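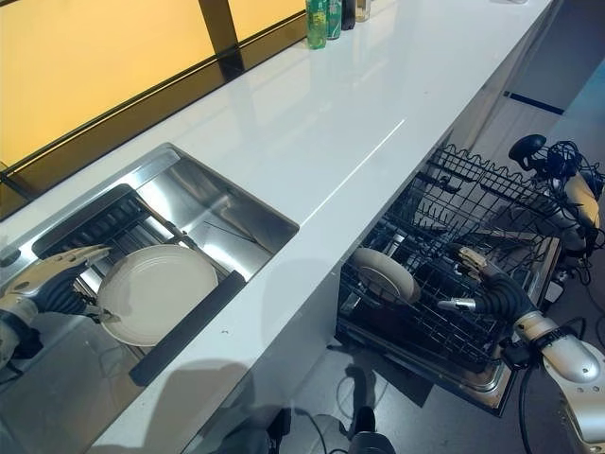 Esik two-arm kitchen unit: grip fault on ridged plates

Rating: 3 out of 5
Reviewed 01/06/2021 by Bok-nam Maeng

The test was sink to dishwasher: one gripper at the plate in the sink rack, the other at the upper rack. Over 451 transfers the unit logged 97 grip faults, nearly all on round plates with a raised rim. The finger closes on the rim, reports full contact, then slips when the wrist turns. The controller does not register the loss – it carries on to the rack with an empty hand.

Firmware from October added a slip check. It stops the arm but leaves the fingers closed, so a plate can stay clamped over the rack until someone resets it by hand. Keep clear of the arms during the reset.

Flat plates gave no trouble.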